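How does a robot learn to pick up a towel?

When you were small, maybe somebody put their hands over yours and helped you tie your shoes. A robot can learn in a similar way. People call this "teaching by showing".

There are 2 ways to do it. In the first way, the teacher holds the robot's arm and moves it gently, like leading a friend in a dance. In the second way, the teacher sits a little farther away and uses a remote control. When the teacher closes his fingers, the robot closes its gripper. Small sensors in the arm remember every move!

Pieter Martens teaches robots in our workshop in Bremthorpe. He says that cloth is the hardest lesson. A cup always has the same shape, but a towel changes its shape each time you touch it. So one lesson is not enough. For the towel, Pieter made 121 lessons, and some of them went wrong - then he just started again.

After this, a computer looks at all the lessons and searches for what is the same in them. Where does the gripper close? How high does the arm go? Slowly the robot can try it alone.

Would you like to be a robot teacher? Practice at home with a friend. Close your eyes, and let your friend move your hand to a towel and lift it.

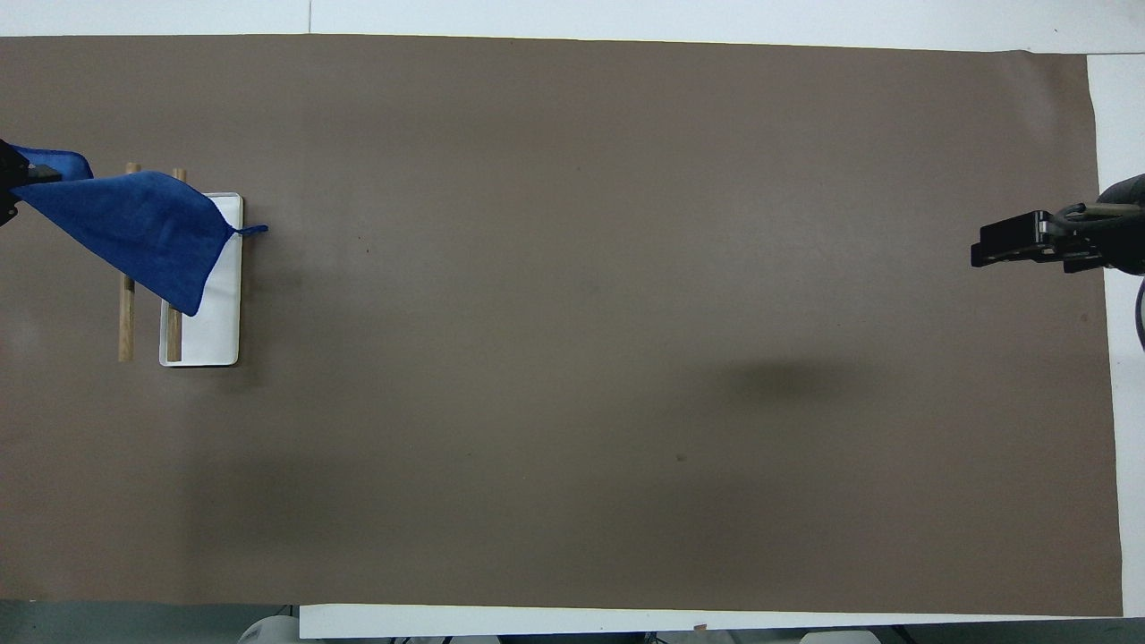 Then change places, and now you are the teacher. Go slowly, and do it a few times - your robot needs to feel the way before it can remember it.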